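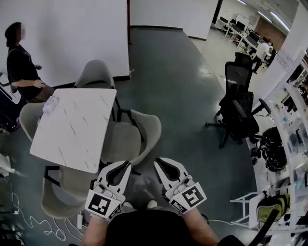 Visits > Factories > Le Roux open day

I went to the Le Roux biscuit factory open day in Bostden on Thursday expecting to be sold something, and I was. The shop is the first room you walk into and the last one you walk out of.

The tour takes 35 minutes if your guide keeps moving. Ours was Sibusiso Sibiya, who has worked the ovens and knows them well, but he had been given a script and you could hear him switch back to it. "Handmade at heart" came up at every door. The dough goes in one end of a long steel machine and comes out the other as shortbread. I asked where the hands were. He said they were in packing, and packing wasn't on the route.

They claim 800 trays a shift. Maybe so. The line was stopped for cleaning while we were there, so we took their word for it, and for the butter too.

The tasting was better than I had feared. The ginger ones are good, the lemon ones taste like floor polish, and a tin of either costs more than it does at the Hevside supermarket. Bheki Maluleke, who came with me, bought two anyway.

Parking is on the far side of the rail line and the signs give up halfway. Go in the morning and ask whether the ovens will be running before you pay.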